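Reading time: 4 min

Section 4. Setting up the brick sorting table

This section covers sorting loose interlocking bricks by color at a table, using the three small bins from the Bollero storage set. It assumes you have already unpacked the set and checked the parts against the list in Section 2. If you bought the tall Stinaritz cabinet as well, leave it until Section 6.

4.1 Before you start

Choose a table with a flat, light-colored top. Dark bricks and small plates are hard to find on a patterned cloth, so take the cloth off. Place the table near a wall if you can. Bricks that roll or get pushed off the far side will stay within reach.

CAUTION: Small parts. Keep bricks away from children under three and from pets. Sweep the floor under the table when you finish.

You will need:
- three shallow bins
- one roll of white paper tape
- a soft pen
- a tray or box lid for unsorted bricks

4.2 Placing the bins

1. Wipe the table and let it dry.
2. Set the bins side by side near the center of the table, long sides touching. The rims should be level with each other.
3. Leave at least 9 inches clear between the bins and the edge you sit at. The unsorted tray goes in this space, or to one side if you are left-handed and find it gets in the way.
4. Hang a strip of tape over the rims where two bins meet. It keeps them from drifting apart during sorting and can be written on.
5. Press the tape down with a thumb. Do not use packing tape or duct tape. Both leave glue on the rim.

NOTE: The notches along the rim are part of the bin and do not need to be trimmed.

4.3 Sorting

6. Tip a small amount of unsorted bricks into the tray. Two handfuls is enough to begin with.
7. Put each brick in the bin of its own color. Blue bricks go in the blue bin, green in the green, red in the red.
8. Pull joined bricks apart before they go in. Use the flat separator for thin plates. Do not use a knife.
9. Set aside any brick that is chipped, chewed or from another maker.

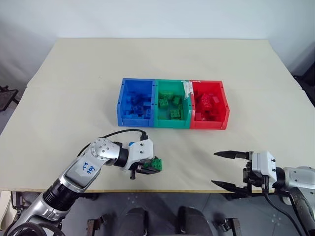 Houda Ouazzani wrote to us that she would put the green bin on the end, as blue and green look too much alike under her kitchen lamp and half her mistakes were between those two. She keeps red in the middle and has had no trouble with that order.

Either order is fine. Keep to the one you choose, so that anyone helping you learns where to reach. If you sort in the evening, use a daylight bulb or move the lamp closer to the table.

4.4 How full to fill

Bricks may be heaped a little while you are working. Before stacking or carrying, level them to below the rim. A bin holds 165 standard bricks when level, fewer if there are many long pieces. Do not press bricks down to make room.

CAUTION: Remove the tape before lifting. Lifting one bin with the tape still on will tip the one next to it.

4.5 Other colors

White, yellow, black and gray bricks can wait in the tray until the first three colors are done. Then empty the bins into their drawers and run the table again with the clear bins. Lauritsen drawers fit the small bins without an adapter. Parnonside drawers made before October need the spacer strip.

4.6 Cleaning

Wash the bins by hand in warm water with a little dish soap. Do not put them in the dishwasher. Bricks can be soaked for 30 minutes in the same water, rinsed in a colander and spread on a towel overnight. Do not return damp bricks to a bin.

Replace the tape when it curls or when the writing has worn off. Spare rolls are listed under part 9 in the back of this guide.

Text revised 20/11/2002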